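Notes + data for the bedding wash log, Berkham flat. Started in June, still going. Plain CSV, no scripts, open it in whatever.

## what's in here

- `washes.csv` - one row per load
- `items.csv` - pillows, cases, sheets, the big duvet
- `old/` - first version, bad column names, ignore

## columns (washes.csv)

| column | meaning |
|---|---|
| load | running number |
| item | matches `items.csv` |
| temp | what the dial said, not measured |
| soap | `ballora` or `vundex` |
| dry | `line`, `tumble`, `both` |
| loft_before | height at the middle, cm |
| loft_after | same, next morning |
| note | free text, often blank |

17 items, 2 soaps. Spin speed isn't logged. Left the machine on 2000 in one batch by mistake, those rows say `fast` in the note. Drop them if you only care about loft.

## how loft gets measured

Pillow flat on the bed, no case. Fluff it from both ends, wait 5 minutes, ruler straight down next to a book laid on top. Same book every time (the Arriaga street atlas, heavy, square corners). Don't lean on it.

Feather ones lose height while you're looking at them so be quick.

## known problems

- loads before the ruler was replaced are probaly a bit low
- `both` in the dry column hides a lot, some were nearly dry when they went in the tumbler
- no body pillows
- Vundex rows are mostly winter, so line drying took longer. Don't compare soaps off this alone
- a few blank `loft_after`, forgot

## todo

- split `both` into two columns
- add age of each pillow, reciepts are in a drawer somewhere
- wool duvet??

## license

Do what you like with it. If you find a wrong row send the load number and what it should say.

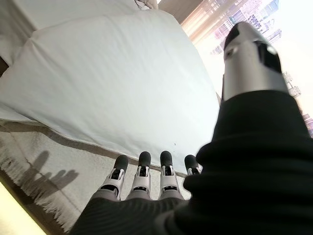

Synthetic fill gets its own file next time, the clumping notes don't fit in one column.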